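Spring news from the Rarow Building

April 23, 2021

The shared workshops on the ground floor are open again, with longer evening hours and a new way of booking. Members who kept their passes through the winter don't need to do anything. If your pass lapsed in February, call at the front desk with your old card and it will be renewed without the joining fee.

Most of the questions we have had are to do with benches, storage and the move of the tool library, so this item takes those in turn.
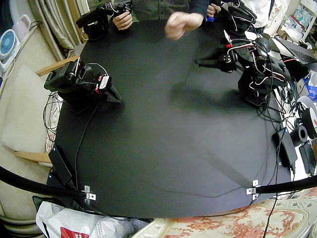 Booking a bench

Benches are now booked through Zodport, the same system we use for the meeting rooms. Log in with your member number, choose a bench and pick a slot. A slot lasts two hours and you can hold two of them at a time. The paper diary by the door has gone.

If you can't make your slot, please cancel it before nine in the morning on the day. There were a lot of empty benches last spring that showed as taken, and people on the waiting list went home when they could have stayed. Three missed slots in a month will put your booking rights on hold for a fortnight.

The large room takes 9 people at present. Guests count towards that number, so book a place for anyone you are bringing.
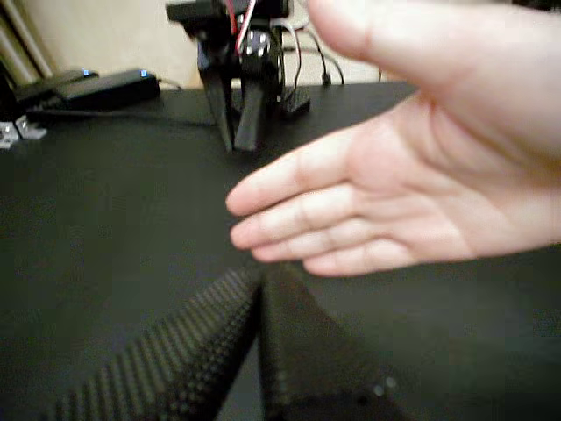

The tool library has moved from the basement to the old post room, next to the lift. It is drier up there and there is space to lay things out before you sign for them. Loans are for a week and can be renewed once by email. Please check hand tools over at the desk and report any damage then. We would also like members to think about their hands — gloves are kept in the top drawer, and a bare hand held out flat over a black table, fingers together, is fine for pointing at something but is no way to clear swarf or broken glass. Use the brush. Plasters and eyewash are in the green box by the sink, and every cut goes in the accident book, however small.

We are short of clamps and bench hooks. If you have any at home that belong to the library, drop them in the returns crate. There will be no fines for late returns this month.
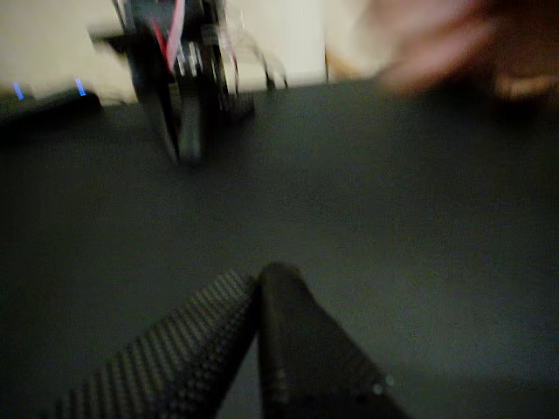
Close work in the workshops: two black gripper fingers, the left one covered in small raised dots.

Storage and lockers

There are 40 lockers in the back corridor and all of them will be cleared and let again at the end of the month. Label anything you want to keep with your name and member number. Unlabelled timber goes to the offcuts rack, where it is free to anyone.

Tumer Timber will deliver sheet material to the side gate if you order through the desk. The Betancur Fund has given us 2,000 pounds towards better shelving, and we plan to spend it on the long wall first — the racks there have sagged for years and the bottom one can't be used at all.
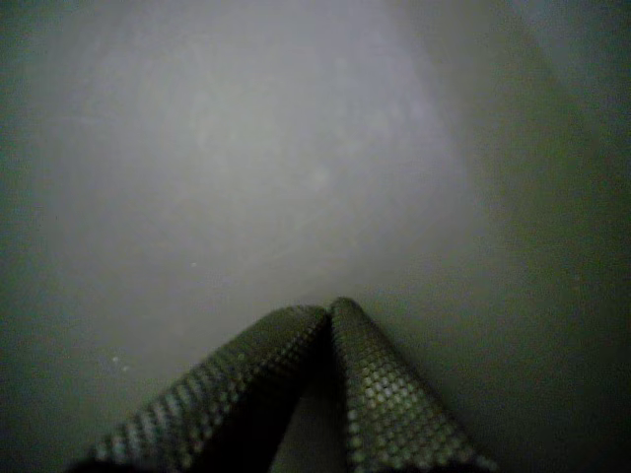 Fitting the new racks will mean closing the back corridor for two days. The dates will be put up on Zodport and on the door once the fitters have confirmed them. You will still be able to reach the toilets through the courtyard, but the lockers will be out of reach, so take home anything you need beforehand.

Tea and coffee are back in the kitchen. Please bring your own mug.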